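Grusgate Table Hire – Frequently Asked Questions

Last updated 29 March 2024

How do I book a table?

Send the booking form or stop by the front desk. You will get a reply by the end of the next working day. If you need the same table every week, say so on the form and we will hold it for you through October.

What size group can you take?

The main room seats 25. The back room seats 12. Larger groups can take both rooms, but the door between them has to stay open.

What does the table fee cover?

The table, lights, power and anything on the shared shelf. It does not cover paint, clay, paper or food. You can bring your own or order from us a week ahead.

Can I get a table with curtains around it?

Yes. The curtained tables have black tops and black curtain walls. Ask for "curtained" on the form. They go quickly on weekends.

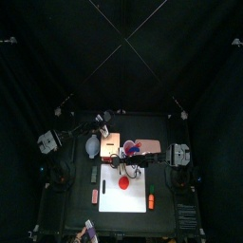 2 min read

What is on the shared shelf?

It changes. Cutting boards, cups, rubber bulbs, small boxes and flat pads are usually there. Take what you need and put it back when you finish. If you want something set aside for a certain day, email Janelle Macapagal with the date and your table number.

Can I use the cutting boards for food?

Please don't. The shelf boards are for craft work and get cut up with blades. Bring a board from home if your session involves eating.

How should I leave the table?

Clear the top completely. Small pieces go back in their cup, and the cup goes on the shelf. Empty the rubber bulbs into the sink, squeeze them a few times in clean water and stand them in the rack – neck down. Wipe the black tops with a damp cloth only. Spray cleaner leaves streaks that take a long time to get off.

Something was missing when I arrived. What should I do?

Tell the desk before you start. We can normally find a spare. If you only notice later, write it on the sheet by the door.

I broke something. Do I have to pay?

Not for cups, boards or bulbs. For damage to a table or curtain we will talk to you first and send a bill after that.

Can I leave my things overnight?

Only in a locker. Anything left on a table is moved to the lost property bin in the hall and kept for two weeks. Lockers can be rented by the month from Crisanto Javier.

Is there parking?

There is free street parking after six. Before that, use the Quan lot across the road and keep your ticket.

Can I cancel?

Yes, up to two days before, for a full refund. After that we can move your booking once to another date. Refunds go back to the card you paid with.

Who do I contact about group bookings?

Trinidad Rivera handles schools and clubs. Leave a message at the desk with your group size and two possible dates.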